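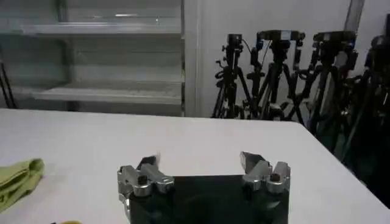
Photo: Wesberg Textile Room, staff

From: Tsegereda Abera
To: Textile Room discussion list
Date: Nov 11, 2020
Subject: Re: Folding table, and cloths left on it

Dear colleagues,

Thank you to Libor Ševčík for his message, which is quoted below in part so that members who joined the list after September can follow the matter.

> Libor Ševčík wrote:
> The white table in the Wesberg room is meant to be clear at the end
> of each session. On two occasions I have come in to find yellow
> cloths left on it in a heap. I do not know if they were waiting to be
> folded, waiting to be washed, or forgotten. Could the office please
> state what the rule is? The card on the wall refers to the old
> table and to the baskets we no longer have. I would also like to
> know if the yellow ones may go on the same shelf as the white.

The office has reviewed the current practice and offers the following reply. It replaces the wall card, which will be taken down.

A cloth may remain on the table only while a member is in the room and working with it. This applies to all colors and to all sizes. A cloth that has been unfolded for inspection, even briefly, is to be folded again before the member leaves. Members who are called away should place the cloth in the Štefanec bin by the door, where it will be treated as unsorted and returned to the next session.

As to the yellow cloths in particular, the office recognizes that there has been confusion. The Plunemby delivery contained 600 cloths, of which 360 were white and the remainder yellow. The delivery note listed them under one heading, and several members quite reasonably stored them together. They should be kept apart. The yellow dye has not yet been tested for fastness with our detergent, and until that is done the yellow cloths are to be washed separately, in cool water, and shelved separately. White cloths go on the upper shelves and yellow cloths on the lower.

The folding method is unchanged. The cloth is laid flat and smoothed from the center outward, so that creases are worked toward the hem. It is folded in half lengthwise, in half again, and then in thirds. The thin cloths do not hold a crease well and tend to slide when stacked – for these, a final fold in half is permitted, and the stacks should be kept low.

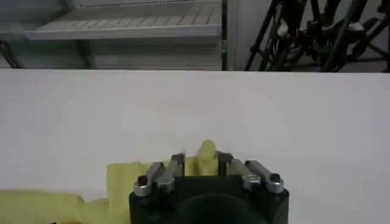
Members have asked if a cloth with heavy wrinkling should be pressed first. It should not. Pressing is done only for cloths going out on loan, and the request is made on the Avero form, which is kept in the office. For ordinary storage it is enough to smooth the cloth by hand. If the wrinkles remain, please fold it regardless and do not set it aside for someone else.

The table surface itself also requires some care. It marks easily, and the marks show on white. Please do not use the blue chalk on it, and do not pin through a cloth while it is lying there. Small items brought to the table during sorting should be taken away with the cloth they belong to. The surface is to be wiped with a damp cloth and then a dry one, without spray.

Labels for the shelves are being printed in bundles of 100. Members who need labels for their own sections should write to me directly and state the section and the color. Requests sent to the whole list are sometimes missed.

One matter remains open. Libor has suggested privately that we keep a second bin for cloths that are clean but not yet folded. The office has no objection in principle, although the floor space beside the door is limited. Comments on this point may be sent to the list – please keep the present subject line so that they can be filed together.

With kind regards,

Tsegereda Abera
Textile Room Office, Wesberg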